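Last updated: December
Filed under: Talks / Tracking and tooling

Speaker notes - Gerance pose pipeline

Slide 4. Start with the marker cubes. Each gripper carries one, with a different pattern on each face, so Zulu can solve the pose from whichever faces the head camera gets. Pause on the picture. Both fingers of the left gripper are open, and the right one is over the tray with the framed print in it. Three markers show on the right cube, two on the left.
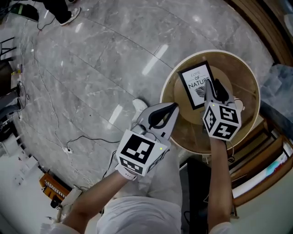
Slide 5. Where the solver slips
- Polished floor. Ceiling lights streak across the marble, so mention exposure before thresholds.
- One face only: the pose can flip. Elum keeps the last 31 poses and rejects the jump.
- Clock offset between head and wrist cameras. We allow 2 ms.

Slide 6. Replay demo, Zelonside set, 400 episodes. Run it at half speed - the plot lags otherwise. Then take questions.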